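4. What people told us about their kitchen tables

4.1 How I ended up with this section

I never planned to write about tables. The study was supposed to be about household paperwork: where people in Varncombe keep their bills, school letters and appointment cards, and how those things get dealt with or don't. But when I sat down with the diaries in March, the table kept coming up. People wrote "put it on the table," "moved it off the table for dinner," "found it under the fruit bowl on the table." Morena Russo, who coded the first batch with me, started marking these in green, and pretty soon her printouts were mostly green. So I went back through all 547 diary entries with the table in mind, and this section is what came out of that.

A quick word on how I read them. I took each entry as one event, even when the writer rambled over several hours (some of them really rambled, and I loved those). An entry went into the table pile if the table was where a piece of paper landed, waited, got handled or went missing. Mirsad Delić read the pile separately and we argued over the odd ones afterward. Most of the arguments were over breakfast bars, which he didn't want to let in and I did. They're in. Anyone who wants to redo the sorting without them can use the tags in the appendix.

4.2 Clearing off and putting back

The pattern I want to talk about first is the one we ended up calling the sweep. Before a meal, whatever is on the table gets gathered into one stack and put somewhere close by, usually a chair, a windowsill or the top of the microwave. After the meal some of it comes back. The interesting part is that "some." In household after household, the papers that came back were the ones that had been on top, and the ones underneath settled into a new home on the chair. One father in the Rirngate flats wrote that he had "a chair nobody sits on, it's the chair for February." I read that out at our project meeting and Shona Cosgrove said she had the same chair.

It would be easy to call this clutter and move on, and a lot of the older writing on home organizing does exactly that. I think that misses what the sweep is doing. When I look at the entries in order, the stack works like a slow filter. A bill that matters this week gets pulled back to the top by somebody asking after it. A flyer for a carpet sale gets no such help and sinks. People knew this, too! Several said they left things at the bottom on purpose until they had stopped mattering. 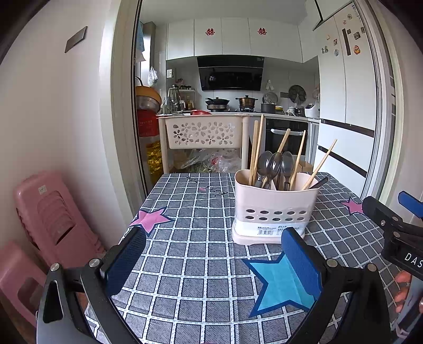
Figure 1. Tabletop with a star-patterned cloth, gray and white squares.

The trouble comes with paper that matters later. A dentist's card for an appointment two months off looks just as dull as the carpet flyer on the day it arrives, and it sinks at the same speed. Nearly all the missed appointments in the diaries went this way. The card came in, it sat out for a few meals, it rode off to the chair in a sweep, and then the day went by. When we asked people about it in the follow-up interviews they tended to blame themselves for being messy, and I found that a bit sad, as the tidier households lost cards too. They just lost them in drawers.

4.3 Cloths, mats and bare tops

I'd have skipped coverings altogether if Ada Bellini hadn't pushed me on it. Her point was that a cloth changes what a table is for, and that people might treat paper differently on one. I doubted it. Then I checked, and she was at least partly right.

Homes with a cloth down every day wrote about the sweep more often and in more detail. My best guess is that the cloth gets wiped or shaken out, and you can't shake out a cloth with a gas bill on it. On a bare top you can push the stack down to the far end and eat at the near end, and plenty of people did. One woman described eating in "a smaller and smaller half" through the whole of a school term. Place mats worked more like borders. Paper could sit between the mats but not on them, and children seemed to pick up that rule without being told.

I want to be careful here. Cloth households in our group were also more likely to have small kids, and small kids bring home an incredible amount of paper. I can't pull those two apart with the entries we have, and I don't think anyone should quote this part as if I had.

4.4 Two homes that did it differently

Two households didn't sweep at all, and I went back and forth on whether to leave them out. I've kept them in as they taught me something. The first had a tray. Everything made of paper went on the tray, and the tray went to the counter and came back whole, in the same order. Nothing sank. The writer called it "the airline" and was clearly proud of it. She also said that she hardly ever looked at what was in the lower part of the pile, so I'm not sure the tray solved as much as she felt it did.

The second home ate in the living room and had given up the table to paper entirely. Taras Hutsuliak did that interview and came back with five pages of notes on a single table, including a hand-drawn map with zones for school, car, money, and "Grandma." Every zone had an owner. When something was late, people knew who to ask, and the diary has far fewer lost items than I'd have bet on. Of course they never got to eat at the table, and the teenage son brings this up in his part of the diary pretty much every evening.

I come back to the zone idea in Section 5, where the same thing shows up on refrigerator doors.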